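2022-03-04

In at the Cendbridge office before eight. Backup job on Kakel died again overnight, same disk-full message, so the cleanup script never ran. Or ran and did nothing. Log says success, which means zip.

Spent the morning on it. Scheduled task was running under the old service account, the one whose password ran out in July. Changed it, tested by hand, fine. Tested from the scheduler, not fine. Path had a space in it. Quotes. Always quotes.

After that the Endeck machines – 38 of them need the new print driver, 20 done before lunch, then the share went read-only and I had to go find out why. Somebody's quota. Raised it to 50 gigs and moved on. Remaining ones tonight by script if I rememebr to leave them powered on. Sent the email asking people not to shut down. They will shut down.

Ate standing up. Cold rice.

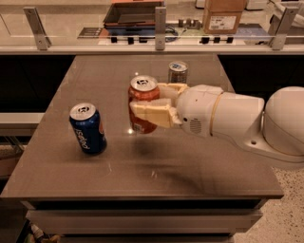

Soda cans on the table, the Pepsi leaning.

Esteban migration plan still not written. Have a heading and two lines. Want to split the mailboxes into batches of 30 and do them in the evenings, but the old server crawls when the index rebuilds, so maybe smaller. Ask for a maintenance window tomorrow – a real one, in writing.

Also: renew the cert on the test box, label the spare switch, stop naming scripts final2.

Home late, knee sore from crawling behind the rack. Bed.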